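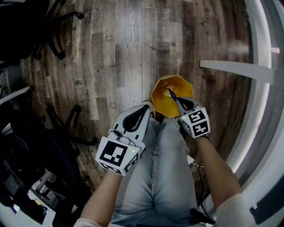

Stories > At home > Floors

Embla Åberg works on the floor. Always has. "Tables fill up — the floor doesn't," she says, knees pointed toward the cup on the planks, mixed grays and browns and a dark walnut.

Bought from Gasser, 115 square feet. Laid it herself in November, with Lucian Pop cutting. Took longer then planned. "I wanted it worn looking. Scratches dont bother me."

And the yellow cup? Eight sides. "Pens, brushes, whatever. I'd miss it more than the sofa."

Contact | © Tatosik | Back to top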